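The Night Ferry to Ollercombe

I got the ticket for 50 bucks from a guy at the Wetorport terminal, which should have told me something, but it was August and I was broke and my aunt was expecting me by breakfast.

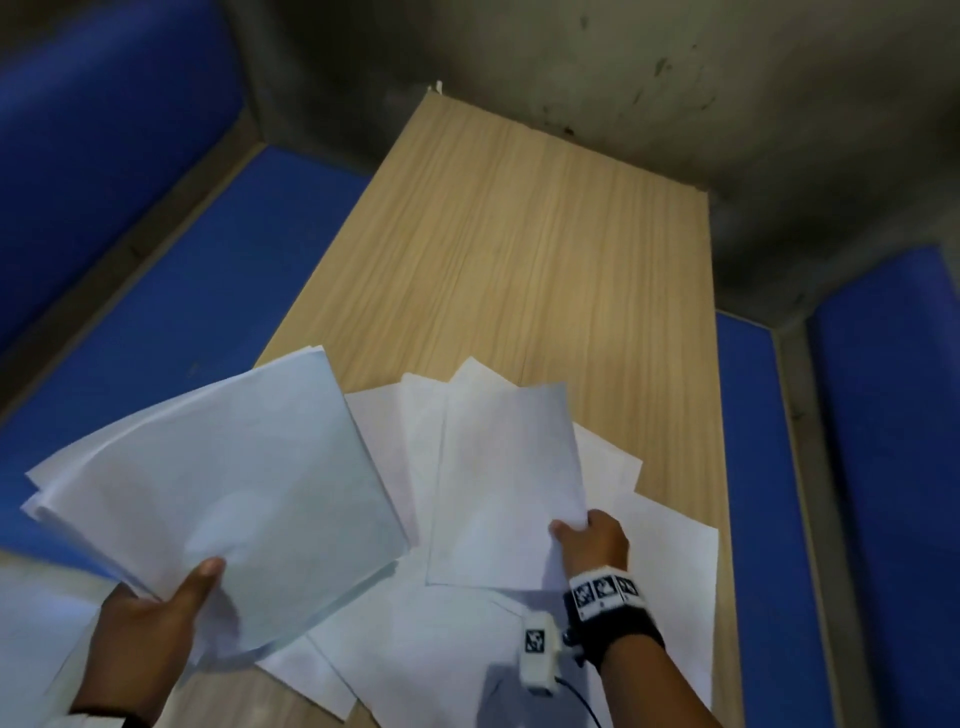

1. Boarding

So I'm in line, number 214, holding my bag and a melon (my aunt loves melon), and the woman ahead of me turns around and asks if I'm the piano tuner. I said yes! I have no idea why. I'd been awake since four and she looked so hopeful.

Her name was Kyung-hwa Myung and she'd been writing letters to the real tuner for months. She had a whole folder of them.

2. The piano

It was down past the engine room, an old upright with half the ivories gone. She sat on a crate and folded her hands and waited. I opened the lid, hit a few keys and made a face like a dentist.

"Is it bad?" she said.

"I've heard worse," I said, and I had, my cousin Onuoha plays the accordion.

I turned a peg one way, then back again. She played a waltz, slowly, and cried a little, and told me it hadn't sounded that sweet since her mother owned it. Then she tried to pay me 70 dollars. I took 20 and gave her the melon.

My aunt met me on the dock and wanted to know where her melon was.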